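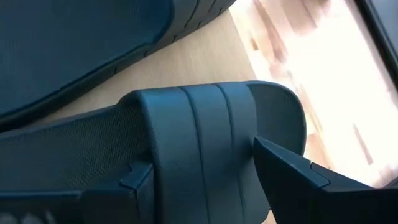 Teaching a two-finger arm to put shoes away

Posted 6th August in Home Chores, by Kalevi Koskela

Can a machine tidy a hallway yet? My answer this summer is "slides yes, laces no, boots ask me in October." I've been at it with Thanakorn Phuthong, who writes most of the code while I do most of the crawling around on the floor, and we now have a routine that picks up a slide sandal and sets it on a rack often enough that I want to share how we set it up. If you have a small arm with a parallel gripper and a camera near the wrist, you can try this at home!

What you need

An arm that can reach the floor. Ours is a Handeck arm on a low rolling base, which Thanakorn welded up and I painted.
A parallel gripper with stiff fingers. Soft pads are nice for cups and a nuisance for shoes.
A wrist camera that can see both fingertips when they're closed. Check this before anything else.
A shoe rack with an open front. Ours is the Grønli, the two-shelf one, with the back rail taken off.
Shoes. Start with slides, please. I started with running shoes and lost most of a month.

Why slides are the place to start

A slide has one big, thick strap and an open end, and that strap stands up off the floor like a handle. The sole is stiff enough that the rest of the shoe comes along when you lift. There are no laces to snag, no tongue, no heel that folds in on itself. And they live by the door in most homes, kicked off at every angle you can think of, so you get honest practice without staging much.

The trouble is color. Dark slides and dark fingers look very much alike to a small camera, and if yours are navy or black you will see the software lose the line between finger and strap. Wrap a little light tape on the fingers a short way back from the tips, or do what we did and train with the dark pair from day one so that it has to cope.

Step 1: Pick the grasp

We tried three. Pinching the rim of the sole sounds safe, but the rim is low and the fingertips scrape the floor on the way in. Going straight down over the top of the strap works only if your gripper opens very wide. The one we kept comes in low, with one finger at the front opening of the strap and the other on the footbed side, so the strap ends up between them. The tip at the front can go a little way inside the opening. That's good, it stops the shoe from swinging when it leaves the floor.

Don't aim for the middle of the whole shoe. Aim for the middle of the strap. It's the one change that made the biggest difference for us.

Step 2: Set the floor height

Jog the arm down until the fingers just touch the floor, note the height, then add 9 mm. Less than that and you drag on the boards (mine have the scratches to prove it). Much more and the lower part of the finger rides up the strap and pops off. Do this again whenever you move the base to another room. Old floors are not flat!

Step 3: Record your demonstrations

Drive the arm by hand through the full job: approach, close, lift, carry, set down, open, back away. We recorded 200 of these over two weeks. Change something each time. Turn the shoe. Flip it over now and then. Let the two slides lie close together, one ahead of the other, the way they land when someone walks out of them. If you record only single shoes in the middle of a clear floor, the arm will freeze the first time it meets a pair.

Go slowly on the last bit before the fingers close. Rushed demonstrations teach rushed grasps, and Thanakorn threw out a whole evening of mine for that reason. Fair enough.

Step 4: Deal with the sun

I had not expected daylight to be the hard part. A pale wood floor with sun on it goes close to white in the wrist camera, and everything dark next to it turns into a flat shape. Lock the exposure so the shoe keeps its detail and let the floor blow out. You need to see the grooves and edges of the strap, and you don't need to see the grain of the wood. Then record in the morning, in the evening, and with the lamp on, and mix them all together.

Step 5: Close, check, lift

Close to a light squeeze, then pause for a moment and read the finger gap. If the fingers went all the way shut, you missed. If the gap is a lot wider than the strap, you've probably got part of the sole too. Open and try again before lifting. When the gap looks right, squeeze harder and raise the shoe straight up, a hand's width, before any sideways move. Foam straps squash, so give it that second squeeze – ours slipped constantly until we did.

Step 6: Put it on the rack

Lower the shoe until the heel touches the shelf, ease it forward, then open. Back the fingers out along the same line they came in on. If you lift away at an angle, the tip inside the strap hooks it and the shoe comes back out with you. This is very funny the first time.

How well does it do?

In our last long run we gave it 14 slides, one after another, in whatever position they fell. It put 13 on the rack. The miss was an upside-down one against the baseboard, and I'm not sure I'd have enjoyed reaching for it either. It is slow. I can clear the same hallway in the time it takes the arm to think about its first shoe. But it did the work without a hand on the controls, and a year ago I couldn't get it to find the floor.

What still beats us

Flip-flops are too thin to grab from the side. Laced shoes are a coin toss, and it depends on where the laces happen to be lying. Matching pairs is half done: Thanakorn has it putting left beside right when both are in view, and it gets lost when one is under the bench. Tall boots just fall over.

If you'd like our settings file, it's in the Holside folder under Gratar, with a short note on which numbers to change for your own gripper. And if you get a flip-flop off the floor with two stiff fingers, please write and tell me how, I've been stuck on that one for weeks.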